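Laundry notes: restoring absorbency in cotton towels
Updated October 2018

Most complaints about towels that smear water instead of taking it up come down to residue. Softener, undissolved powder and minerals from hard water coat the cotton loops, and another ordinary wash adds to the coating.
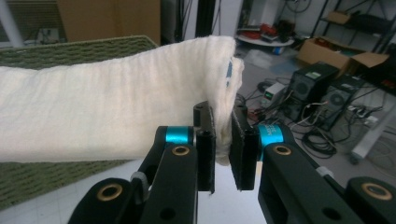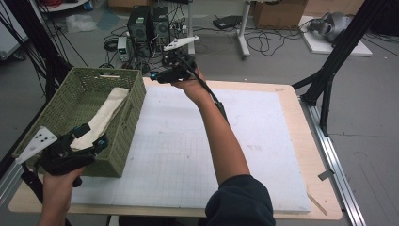
Residue builds up fastest in thick terry, where the rinse water has the furthest to travel. Test a dry towel before treating it: place a few drops of water on the pile and watch. A clean towel takes them in within a couple of seconds; a coated one leaves them beaded on the surface. Test the middle as well as the hems, which are woven flat and behave differently. Read the care label before choosing a temperature. On a white towel rolled up with a small blue tag tucked between the layers, like the one shown, the tag is easily missed, so unroll the towel fully and find it first. If it has faded past reading, treat the towel as a 40-degree item.

Stripping wash

Load the drum to half. Towels hold a great deal of water and a full drum will not rinse them. Run a warm cycle with half the usual dose of detergent and no softener, then a second cycle with no detergent at all. If suds are still visible on the door glass during the final rinse, repeat the second cycle.

For hard water, add washing soda to the first cycle at the rate given on the packet. Bore water in the Grerenport district is hard enough that I do this every February, when the tank runs low and we switch over. Do not combine vinegar with the soda -- the two neutralise each other -- and keep vinegar well away from chlorine bleach.

Drying

Shake each towel hard by the short edge before pegging, ten flicks or so, to stand the loops up. Peg along the short edge with a slight overlap. Full summer sun will stiffen cotton; bring the towels in as soon as they are dry, or finish them for ten minutes in the tumble dryer on low. Clean the lint filter before and after.

Storage

Do not put towels away until the hems are dry, as these lag well behind the pile. Rolled towels suit a deep basket or a narrow shelf; folded ones stack better in a standard linen cupboard. Leave a gap at the back for air. Put fresh towels at the bottom of the stack and take from the top, so that the whole set wears evenly.

Musty towels need a separate soak in oxygen bleach before the stripping wash -- whites for up to 24 hours, colours for no longer than the packet allows.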